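Against the Clean Take

Every learning system has a diet, and most of the ones I've met are raised on dessert. Somebody picks an easy object, repeats an easy motion until lunch, and deletes whatever looks embarrassing. Then we all gather to admire how well the robot does the easy motion.
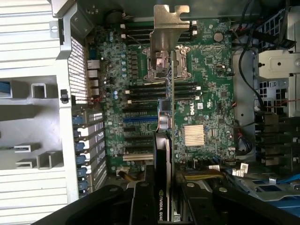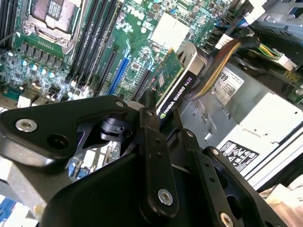 My complaint is with the deleting. At Arnano we gathered 400 examples of graphics card handling in June, and Halima Eze, who labels them, was under instructions to throw out any take with a wobble in it. She did as she was told. The policy trained on what was left was a lovely thing until it met a card slightly off its line, at which point it carried on with the confidence of a man who has never been wrong. A workstation is a crowded place to be confident. In both pictures the NVIDIA card stands on its edge among memory slots and cabling, and a hand arriving at a slight angle has plenty of other things to bump into. I want the takes where it bumps into them. I want the second try, and the long pause while Nelu Ene, at the controls, mutters in Romanian and thinks again.

Bożena Sobczak objects that bad examples teach bad habits, and she has ten years of ruined datasets to wave at me. Fine. Label the fumble as a fumble, keep the recovery, and cut the part where the operator sneezed. We tried this with two operators and a very patient motherboard, and the paperwork was dreadful. I would still take it over another folder of perfect insertions, which mostly teaches a machine that the world has been tidied up before it got there.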